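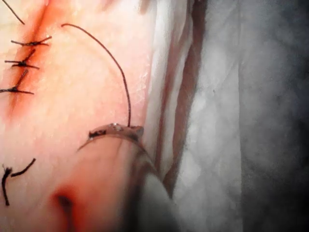 Bautista Bravo wrote:

> I have been practising interrupted stitches on a synthetic skin pad for
> two months now and I'm stuck on the same things. My knots sit right on
> top of the cut line, whatever I do. If I leave the tails short the knot
> loosens, and if I leave them long they get caught up in the next stitch.
> The thread has also started to fray after I've handled it a few times.
>
> Three questions for the list, if anyone has time:
>
> 1. Does it matter on a pad where the knot sits?
> 2. How long do you leave the tails?
> 3. Is it worth paying for better thread, or should I get a better pad
> first? I have been looking at the Fulter pad and the Ornex one.
>
> I'm using black braided practice thread that came with the kit, no
> label on it. The pad also came with the kit. It has a cut already in it
> when you buy it and you can make more.
>
> Bautista

Hello Bautista,

I'll take these in order, then add a few things you didn't ask about.

1. Where the knot sits

It matters, even on a pad. You want the knot off to one side of the cut, and the same side each time down the row. On real skin a knot lying over the wound presses on it and makes the stitch harder to take out later. On the pad none of that applies, but you are teaching your hands, and they will do on the ward what they did at the kitchen table.

The usual cause is stopping too early. You lay the last throw, the knot goes down in the middle, and you reach for the scissors. Before you cut, take both ends together and draw them gently to the side you want. The knot should slide over with them. If it won't move, the stitch is too tight, and you will probably see the edges bunching up under it as well. Undo it and go again.

The other cause is uneven bites. If you go in close to the cut on one side and come out a long way off on the other, the knot wanders. Try marking dots with a fine pen at equal distances either side before you start. It looks fussy but I did it for the first few weeks and it helped more than anything else. Wipe the pen off afterwards with a damp cloth. Some inks stain the surface and don't come out, so try a corner first.

2. Tails

I leave 5 or 6 mm. Any shorter and the knot can work loose. Any longer and you get what you describe, where the end of one stitch lies across the next and ends up trapped under it. If your spacing is closer than the tails are long you will always have this problem, so either trim a bit more or space the stitches out.

Cut both ends together in one snip, with the scissors turned slightly so you can see the knot. If you cut them one at a time you get one long and one short.

If the knot loosens when the tails are short, look at the knot. Two throws in the same direction give you a granny, and a granny slips. Change direction each time. With braided thread I do a double first throw, then a single, then another single the other way. Say it out loud if you have to. I did, and got some looks in the library.

3. Thread or pad

Thread first, but not expensive thread. Fraying comes mostly from gripping it in the needle holder. The jaws are for the needle. When you tie, hold only the last bit of the short end with the instrument, the part you are going to cut off anyway, and handle the long end with your fingers. If you do that, cheap thread will last perfectly well. Also start with a shorter length. People pull off a great long piece to save re-threading, and then it drags through every hole in the pad and gets rough. I cut mine to the length of my forearm.

I have used both of the pads you mention. The Fulter is softer and tears sooner if you pull upwards on the thread. The Ornex is stiffer, so it holds a stitch better, but the needle wants to skid on the surface if you don't go in at a right angle. I learned more on the Ornex because it wouldn't let me be lazy about the angle. Neither is much better than a kit pad for plain interrupted stitches. I would only buy one when yours is in shreds.

Solanki do a refill pack of braided thread which I have been happy with. The last time I ordered there were 13 lengths in it. Check whether the needle is already attached, as they sell it both ways and the listing isn't very clear.

A few other things

Fix the pad down. If it slides about you end up holding it with your spare hand, and that hand should have the forceps in it. I use two strips of double-sided tape on a chopping board. A Workberg clamp is fine too but gets in the way of your wrist when you work towards yourself.

Clear up the offcuts as you go. Short ends of black thread get everywhere and stick to the pad, and when you look back over your work you can't tell what is a tail and what is rubbish. I keep a saucer next to me and drop them in. Needles go in a proper sharps tub, even practice ones, and that includes the ones you have bent.

When you finish a row, don't cut it all out straight away. Leave it until the next evening and look at it again. Check the spacing, check that the edges meet without overlapping, and push each knot with the tip of the forceps to see whether it gives. Then take them out properly: lift the knot, cut one side close to the surface and pull across the cut. Removal is a skill too and most people on the course never practise it.

I kept a tally in the back of a notebook when I was starting, and it was 179 stitches before I had a row I didn't want to redo. Some of those were very bad. Doing a short row most days worked better for me than one long session, as my hands got tired and the last few were always worse than the first.

If you want to post a row when you have tried the dots, I'll have a look and I'm sure others will too. Say which hand you tie with, as it changes which way the ends fall.

One question back to you – are you tying with the instrument or by hand? I have assumed instrument all the way through. If it's by hand, ignore what I said about the jaws and see the thread from November on one-handed knots, which covers it better than I can.

All the best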